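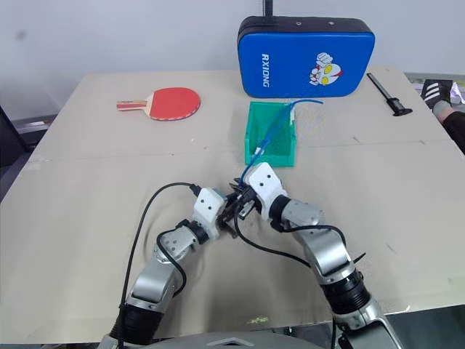

Codska Nomska Sit-Stand Desk Frame Review

Reviews > Office > Desks > Desk Frames

19 September 2026 | By Botar Reviews staff

The Nomska is a motorized desk frame sold without a top. You get two legs, a crossbar, side brackets, a control box and a keypad. You supply the surface. Codska charges $499 for it, and shipping was free to our address.

We bought it in February to replace a Calimlim frame that had started to stop partway up. The top stayed the same: a plain beige one we have had for years and had no wish to throw out. Plenty of people shopping for a frame are in that position, so most of this review deals with how the Nomska works with a surface you already own.

Assembly

Everything comes in one long box. It is heavy and the cardboard handles tore on ours, so plan on two people if there are stairs. The parts are packed in layers in the order you need them, and the bolts are in labeled bags. The crossbar slides out to fit different widths and locks with eight bolts.

The instructions are line drawings with very little text. They are fine until the page that shows the motor cables, where the left and right leg look identical and the drawing doesn't say which socket is which. Either leg can go in either socket. We had to email Codska to find that out, and the reply came the next morning.

None of the holes lined up with the ones left by the Calimlim frame. We marked new ones with a pencil and drilled them by hand. Wood screws are included, but they were too long for our top, and we bought shorter ones at the hardware store. Measure the thickness of your top before you drive any of them in. The bracket slots have some play, which helps if a pilot hole ends up slightly off.

Size

Codska lists a minimum top depth of 600 mm. Ours is deeper than that and the feet still stick out a little at the back, so the desk can't go flush against a wall with a baseboard. The side brackets are long. If your top has an edging strip or a rail underneath, check the bracket drawing on the product page first.

Stability

At sitting height the frame is solid. Leaning on the front edge or writing hard makes no difference. At standing height it sways from side to side if you push it, and a monitor on a tall arm will shake while you type. It is better than the Calimlim was when new. Front to back it hardly moves at any height.

The leveling feet are small plastic discs. They work on a hard floor. On carpet they sink, and we had to go back and adjust them after the first week, then once more a month later.

Motors and noise

The motors are quiet enough to use during a phone call. There is a slight thump at the start and end of each move. Speed is moderate, and both legs have stayed even the whole time. The anti-collision setting is off when the desk arrives, and the manual puts that information on the last page. Turn it on. It stops and backs off a short way when it meets something. On the most sensitive setting it also stopped for no reason we could find, so we use the middle one.

Codska says the lifting system is rated for 4,000 full cycles. We have no way to check that. Raised and lowered twice a day, ours has shown no change since we put it together.

Keypad

The keypad has up and down buttons, memory buttons and a small display. It screws to the underside of the front edge, on either side. The memory buttons need to be held down until the desk gets where it is going, which gets old. The Calimlim needed one tap. The display goes dark after a few seconds and the first press only wakes it.

Cables

This is the weakest part. The box has a handful of stick-on clips, and two of ours fell off within days. There is no tray. The power cord is also short for a desk that goes up and down, and with the outlet behind a cabinet we needed an extension. Leave slack in anything that runs from the desk to the floor and test it at full height before you tidy up.

Warranty and parts

The motors and control box are covered longer than the keypad, so read the terms. Spare keypads and feet are listed on the Codska site. Legs are not sold separately.

Should you buy it?

If you have a top you like and don't mind drilling, yes. The frame is well made and the motors are good for the price. If you work standing most of the day with a monitor on an arm, look for something with a lower crossbar. Add a cable tray and shorter screws to the order either way.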